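Section 5. Setting Up a Trip in the Flisotex Travel Planner

This section explains how to create a trip, add stays and excursions, and share the finished itinerary with other travelers. It applies to the tablet and desktop versions of the Planner. Account registration and payment settings are covered in Section 2.

Before you begin

You will need your account number, the travel dates of all members of the party, and a working internet connection. Passport details may be added later, but bookings with the Gesach ferry line cannot be confirmed until they have been entered.

5.1 Creating a trip

1. Sign in and select New Trip from the main menu.
2. Enter a name for the trip. Names may contain letters, numbers and spaces.
3. Enter the arrival and departure dates. If the dates are not yet fixed, select Month Only and choose a month, for example December.
4. Enter the number of travelers.
5. Select Save. The trip now appears in the My Trips list with the status Draft.

Note: A draft does not hold rooms, seats or tickets. Prices shown in a draft may change until the booking is confirmed.

5.2 Adding a stay

1. Open the trip and select Add Stay.
2. Enter the name of a town or district. For the old harbor quarter, enter Tamayo and choose Tamayo (Old Harbor) from the list. Tamayo (Airport) is a separate entry.
3. Use the filters to set room type, price range and distance from the center.
4. Select a property to view its rooms, house rules and cancellation terms.
5. Select Add to Trip.

Guesthouses in the Pastel group show their check-in hours beneath the property name. Travelers arriving after these hours must send a late arrival request through the property page. The request is complete only when the status changes from Sent to Accepted.
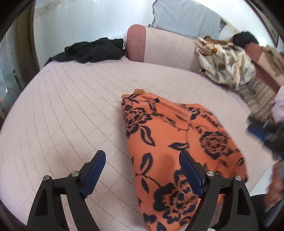
Where a trip includes more than one stay, the Planner arranges them by check-in date. Overlapping stays are marked in red. The overlap must be corrected before the trip can be confirmed, unless the party has been divided into groups under Travelers > Groups.

Caution: Removing a confirmed stay from a trip does not cancel it. To cancel, open the stay and select Cancel Booking. Charges may apply under the terms of the property.

5.3 Adding excursions and transfers

1. Open the trip and select the day to which the excursion is to be added.
2. Select Add Activity, then choose Walking Tour, Boat Trip, Museum or Transfer.
3. Check the meeting point on the map. Several tours of the harbor quarter leave from the upper square and involve steep stairs.
4. Select a start time and confirm the number of participants.
5. Select Add to Trip.

The Planner allows a minimum of 2 hours between a ferry arrival and the first activity of the day. This interval may be lengthened under Settings > Pace, but it cannot be shortened.

Note: Transfers are quoted per vehicle. Oversized luggage, bicycles and surfboards must be declared when the transfer is added.

5.4 Sharing the itinerary

1. Open the trip and select Share.
2. Enter the email address of each traveler.
3. Choose View Only or Can Edit.
4. Select Send.

Travelers with editing rights may add or move activities. Only the account holder may confirm or cancel a booking. Personal notes attached to an itinerary are limited to 2000 characters and are visible to everyone with whom the trip is shared.

5.5 Using the itinerary offline

Select Download while connected to the internet. The download takes about 5 minutes on a standard connection and includes maps, vouchers and contact numbers. Changes made by other travelers after the download will not appear until the device is next connected.

Caution: Some operators require a voucher with a current barcode. Refresh the itinerary on the morning of each excursion.

5.6 Error messages

Error 2249 indicates that a stay or activity is no longer available on the selected date. Close the message, open the item and select Find Alternatives. If no alternatives are listed, remove the item and repeat the steps in 5.2 or 5.3.

For instructions on changing the lead traveler after confirmation, refer to Section 6.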